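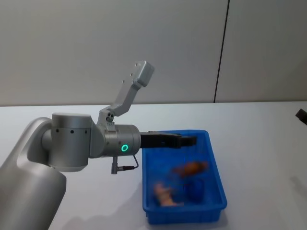
Blue bin on the white table.

Search the notebook Search

May, 4:30 pm

Sourdough starter trials, rye batch. Fed the Asa jar at 200 g flour to the same weight of water. The Yensuk jar got the usual feed plus a spoon of malt. Asa doubled by lunch. Yensuk took two hours longer and smelled sharper - more vinegar than yogurt.

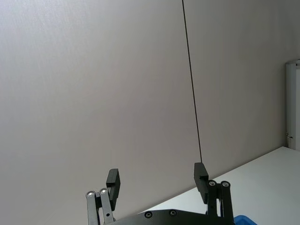 Baked one loaf from each after a 60 minute rest. The Asa crumb was even, a little gummy near the base. Yensuk spread sideways and the crust tore on one side. I think the dough was too slack - cut the water next time.

Still to do: reorder rye from Kavance, label the spare jars, copy the feed times to the Classide sheet.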